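Wednesday, late

The house is finally quiet and I have tea and the good pen, so I'm going to get all of today down before it runs together with every other day this month. It was such a good one! Nothing happened, by most people's standards. I cleared out the front room.

I've been meaning to do it since we moved to Killow. The front room has the best light in the house, and for a year and a half we've used it for boxes. Boxes with "misc" on them, boxes inside boxes, the box the vacuum came in. Meanwhile the baby has been playing on a blanket wedged between the couch and the kitchen door, getting stepped over by everyone carrying a plate. This morning I put her down for her nap, stood in the doorway of that room with my coffee, and thought, well, go on then.

Thirteen boxes. I counted them because I wanted to be able to write the number down here, and there it is. Most went straight to the garage, and I'm not going to pretend that's the same as dealing with them. But two I opened, and one of those had my grandmother's tablecloths in it, which I'd been sure were lost! They still smell like her hall closet. I sat on the floor with my face in a tablecloth for a good while and got nothing done and didn't mind.

Then the floor. I had forgotten what a nice dark gray it is under all that. I'd been picturing it as sort of brown, and that was just dust. I swept it and mopped it and then mopped it over again, because the first bucket came up so black that I got interested. By the time she woke up it was dry and I had the windows open and a breeze going right through to the back of the house.

And the table! I have to write about the table. I bought it on Saturday from Manolakis, the secondhand place past the bridge, the one with the chairs hanging from the ceiling. I went in for a lamp. It was standing at the back with a pile of picture frames on it, a round white one on a single leg, and I walked past it and then walked backward to it. I think I said "oh" out loud. It took a bit of wrestling to get it into the car, with the passenger seat folded down and the base more or less in my lap at the stop signs, and I never did get the lamp.

I had it in the kitchen for a few days, where it looked silly and got in the way of the oven. Today I walked it through to the front room, tipping it and turning it along on the edge of its base like a big coin, and as soon as it was in there the whole room made sense. I can't explain it any better than that. It had been a room with things in it and then it was a room. I pushed it over to the left, pulled it back, tried it right under the window, pulled it back again. Each time I went and stood in the doorway to check. I must have looked like a crazy person to anyone going by with a dog.

No corners, either. I've got a baby who is going to be walking any minute, and every other piece of furniture we own seems to have been designed to meet a forehead. With one leg in the middle there's nothing for her to get tangled in underneath, and I can sit with my knees under it and her on my lap and reach everything.

So of course the first thing we did was play with the rings.
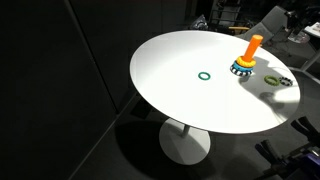

I've had that peg and those rings for months and I don't think I'd ever properly looked at them. On the blanket they were always half under something. Up on all that white they looked like candy. The orange is so orange! And I love that they don't all feel the same. I shut my eyes and ran my thumb around the yellow one, all bumps like a braid, and then the light blue one, which is much smoother, and then went back and forth between them until she got tired of waiting and grabbed my wrist.

The lime green one is her favorite by miles. It's the knobbly one and she likes it against her gums. She has two teeth through at the bottom and I'd bet money on a third by the weekend, judging by the drool and by how she was at four this morning. The black and white ones she used to stare at when she was tiny, just stare and stare with her whole face, and now she mostly likes to push them off things. That's progress, I guess! They roll beautifully on a clean floor. One went clear across to the baseboard and she laughed so hard she gave herself hiccups.

She doesn't put rings on the peg yet. She takes them off. I build it, she takes it apart, I build it, and she has this serious little frown while she's doing it, like somebody checking a fuse box. But today, today, she picked up the teal one and held it over the top of the peg. She didn't let go. She held it there and looked at me, and then she put it in her mouth. I'm still counting it. I said "yes!" so loudly that she dropped it, and then she clapped, or anyway she hit one hand with the other hand, and I clapped, and the two of us sat there clapping at a piece of plastic or whatever it is in an almost empty room. I'd like to remember that when I'm ninety.

We had lunch in there too. Toast fingers and squashed peas. The table wipes down like a dream, one swipe and the peas were gone, and I thought about our old wooden one with the grooves and how much of my life I've spent digging oatmeal out of it with a toothpick.

After her second nap I put up the shelf. It's the Otum one, the narrow one that's been leaning in the hallway behind the coats. The instructions were terrible and the little bag of screws had one too few, but I found a match in the jam jar and it's up and it's level. I checked it with a glass of water because I couldn't find the level (it's in a garage box now, I'd put money on that too). I gave the bottom shelf to her. Board books, the rings, the cloth bear with the chewed ear. I'm keeping it to a handful of things at a time and putting the rest away in a bag, and then I'll swap them around when she gets bored. When there were thirty toys on the blanket she didn't play with any of them, and today with just the rings she was busy for the best part of the morning and most of the afternoon.

I want a rug in there, but a small one. I don't want to cover up that floor now that I've found it. And something on the wall, maybe one of Grandma's tablecloths, if I can work out how to hang it without putting holes in it. The one with the blue border would look wonderful next to the white. I measured the wall and then wrote the number on my hand and then washed my hands, so that's a job for tomorrow.

Walked down to Ingate for milk around suppertime, her in the carrier facing out, kicking. The sky was doing that thing it only does in September, when it's warm on your face and cold on the back of your neck. She yelled at every single pigeon. I told her all about the room the whole way home as if she hadn't been there for it.

My back hurts and I have a blister from the mop. There's laundry in the machine that I'm going to have to run again. I don't care one bit! I just went in, before I sat down to write this, and stood there in the dark in my socks. The streetlight comes through and lands right on the tabletop. I'd left one ring out and I didn't put it away.

Tomorrow: curtains? Call about the gutter. Find the level. Buy peas.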